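Chapter 11
Setting Up and Caring for a Hand-Held Gripper Station

Learning objectives

After completing this chapter, the student should be able to prepare a hand-held gripper station for a work session, inspect the grippers and their cube markers, route and secure the cables, and record faults in the station log.

Introduction

Earlier chapters dealt with machines that are bolted to a floor or a bench. The station treated in this chapter has no such fixed base. The operator carries one gripper in each hand and performs ordinary table tasks, and the position of each gripper is followed by means of a marker attached to its back. The condition of the station therefore depends heavily on how it is laid out and how it is maintained between sessions.

The procedures below follow the practice of the training laboratory at Hodumach, where the Vutent course is taught each March. Other sites may arrange the room differently. The order of the checks should remain the same.

11.1 The Operator's Position

The operator stands facing the work table with both forearms extended and the jaws pointing toward the objects to be handled. The feet should point forward. Before a session begins, the operator opens both grippers fully and holds them level, with the large top pattern of each cube facing upward. This is called the ready position, and all later checks refer to it.

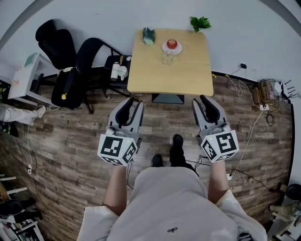 Manuela Donati

Two grippers held in the ready position show most of the points an inspector must consider. The finger pads, two to each gripper, are apart. The cube markers carry patterns on their side faces as well as on top, and the indicator lights are green. The table carries only a few objects, among them a glass and an apple on a plate. Cables descend from the right gripper toward the floor, and their path deserves as much attention as the grippers themselves.

11.2 Inspection of the Markers

Each cube must be seated firmly on its gripper. Press lightly on two opposite faces. If any movement can be felt, remove the cube, clean the mounting surface, and fasten it again. A cube that has been removed for any reason must be recalibrated before use.

Wipe the printed faces with a dry cloth. Solvents are not permitted. A face with a scratch longer than 3 millimeters across its pattern is to be replaced, and the replacement entered in the log under the serial number of the gripper.

11.3 Inspection of the Jaws

Open and close each gripper through its full travel several times. The motion should be smooth in both directions. Examine the pads for wear at the tips, where it usually appears first. At Hodumach, pads are changed after roughly 400 hours of use, or sooner if the surface has become shiny. Pads are always changed in pairs.

11.4 Cables and Power

Trace every cable by hand from the gripper to its far end. Power strips and network equipment belong along the wall. Where a cable must cross open floor, it should leave enough slack for the operator to reach every corner of the table, and the operator should be shown its path before starting. Loose coils near the feet are to be drawn back to the wall.

A plug lying on the floor must be identified before the session proceeds. Record whether it is a spare or a disconnected lead. If it cannot be identified, the session is postponed and the supervisor informed.

11.5 The Station Log

The log is completed before and after each session. Entries are made in ink and signed by the person who carried out the inspection. Form 46, reproduced at the end of this chapter, lists the required items in the order in which they are to be checked.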